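Semolina cake went hard overnight, what did I do wrong?

Posted by Tolera Moges in Baking & Sweets

Hi all! First time posting, long time reader (I've made the Zovus flatbread thread recipe so many times my printout is see-through with butter). I need help with a semolina cake, the kind you soak in syrup after baking. My aunt's version is soft and almost wobbly in the middle for days. Mine came out lovely on Sunday afternoon, everyone had seconds, and by breakfast the next day I could have resoled a boot with it.

What I used: coarse semolina, plain yogurt, sugar, melted butter, baking powder, a handful of shredded coconut, orange zest. I let the batter sit while I got the kids' stuff out of the way, then baked it for 30 minutes until the top was golden. Syrup was sugar and water with a squeeze of lemon, boiled until it looked thick and sticky. I let the cake cool down completely, poured the syrup on cold, and a lot of it just sat there on top like varnish. I covered the pan with a dish towel overnight.

My aunt doesn't measure anything and when I call her she says "enough syrup, until it's enough." So. Is it the semolina? The syrup? I have to bring one to a potluck in December and I would love it to be edible. My pan is the 8 inch square one from Brement, if that matters.

nirnora_bakes

It's your syrup, I'd put money on it. "Thick and sticky" is too far. You want it thin, like something you'd pour over pancakes if you were being stingy. Once it boils and the sugar has all melted, give it 3 minutes more and turn it off. If it's already thick in the saucepan it can't get down into the crumb, and then it sets up on top, and that's your varnish.

Also one of them has to be hot! I do hot cake, cool syrup. My neighbor does cool cake, hot syrup and hers is good too. Cold on cold is the one that never works for me. Cut the cake into diamonds before you pour so it can run down the cuts, and pour it in a few goes with a little wait in between. It will look like way too much. Keep going.

And please don't use the dish towel, the cake dries right out under it. Foil or a lid, once it's cooled off.

Mersha

buy fine semolina, coarse is for porridge

CardamomCarol

I don't agree about the fine semolina, sorry Mersha! Coarse is what gives you that nice grainy bite and I've never had one go hard on me from that alone. What coarse does need is a proper rest before it goes in the oven so the yogurt can soften it. I leave mine until the batter looks stiffer than when I mixed it, and if it's really stodgy I loosen it with a splash of milk.

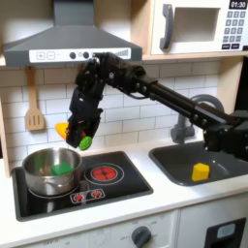 The other thing I'd look at is your baking time, Tolera. A half hour sounds fine on paper but every oven is its own animal, and mine runs so hot that I pull the pan well before the recipe says. Start peeking early and take it out when the edges have come away from the sides and the middle springs back. And if you do end up with leftovers that have gone firm, spoon a little warm syrup or even plain water over a slice, cover it loosely and give it a short go in the microwave. Don't do what that little toy one is showing, mind you, 1:30 is far too long for one slice of cake and you'll be right back to boot leather. I do 20 seconds and then poke it.

For the potluck I'd bake it the day before and syrup it that same evening. It's better after a night's rest if it's well covered. A spoonful of orange blossom water in the syrup once it's off the heat is gorgeous with your zest, but go easy, my first bottle had a very fast neck and the whole house smelled like soap.

Tolera Moges

Thank you all!! Made another one last night, hot cake, cool thin syrup, diamonds cut first. It drank the whole saucepan. Foil is on and I'm not allowed to touch it until after dinner.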